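From: Iveta Murín
To: Milovel graduate student list
Date: October 23, 2026
Subject: Re: Continuation fee for students past year four

Otis Blackwood wrote:

> Does anyone know if the continuation fee applies to those of us who have already submitted but are waiting on examiners? The letter I got says 534 for the term and gives no due date. I am on the Vesadard campus if that matters.
>
> Otis

Otis,

It depends on the date you submitted. If the thesis was logged before the first day of term, you should not be charged. If it was logged after that, you pay the full 534 and can apply for part of it back once the examiners' reports come in. The campus makes no difference.

The form for the refund is the same one international students use for the health plan adjustment, which confuses people. Tick the second box and leave the visa section blank unless you are on a student visa. Hedvika Ševčík in the graduate office handles these. She told me in July that they had 84 open requests, so I would send yours soon.

For those who are not close to submitting: the fee can be split into four payments, but there is a charge of 131 for doing so and it is not refundable. I paid it last year and would not do it again. The Zeman hardship grant covers the fee in full for students with no stipend, and Rostislav Dvořáček says the application is two pages plus a bank statement. Your supervisor has to sign it.

I still think the letter should carry a due date. Tatiana Vondráček is raising this at the next faculty meeting, along with the question of why students on approved medical leave got the same letter. If you are one of them, please write to her directly - not to the list - with the dates of your leave.

Iveta 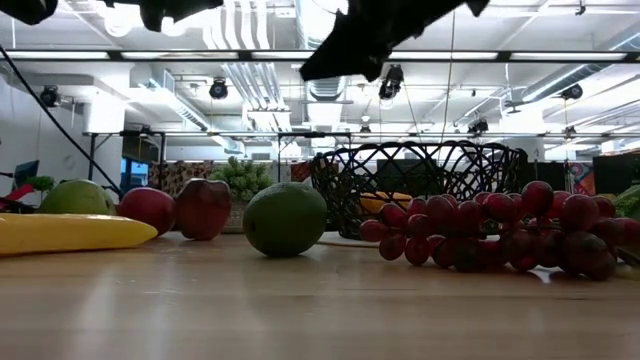

Banana, mango and apples on the table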